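Posted in: Student Projects / Local History
18 Jun 2018 by Eleri Sayce

What Prultport Remembers About Its Ferry

When I began this project in January I thought I would be writing about timetables. My tutor had mentioned that the old Tallmont ferry ran across the river mouth to Prultport until the road bridge opened, and I pictured a tidy little study with a map and perhaps a graph or two. What I got was a great deal of tea, and more stories than I could ever fit in here.

I sent out 60 letters to older households on both banks and had 37 replies, which pleased me no end. The parish record office also let me go through the ferry's ticket books, and in the busiest summer I found 2,408 crossings written down, many in the same sloping hand. Bicycles went at half fare. Prams were free if the baby was in them – a rule that seems to have caused plenty of arguments on the slipway.

Most people remembered the Saturday dances best, and the long wait for the last boat home. A few spoke about the winter the ferry stopped for repairs and the school had to close to the Tallmont children. I was surprised by how differently the two sides told that story, and I would have liked more time to go back and ask again. 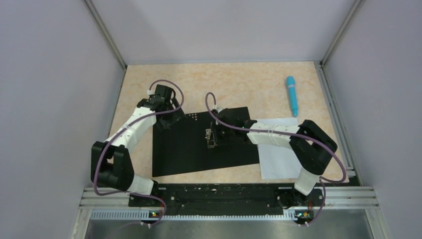
Two robot arms over a beige tabletop.

My recordings and typed-up notes are now in the college library, under Local Collections. With another term I would have tried to trace the Costache family, who ran the tea hut on the Prultport side and whose name came up in nearly every letter – if any of them happen to read this, please do write to me.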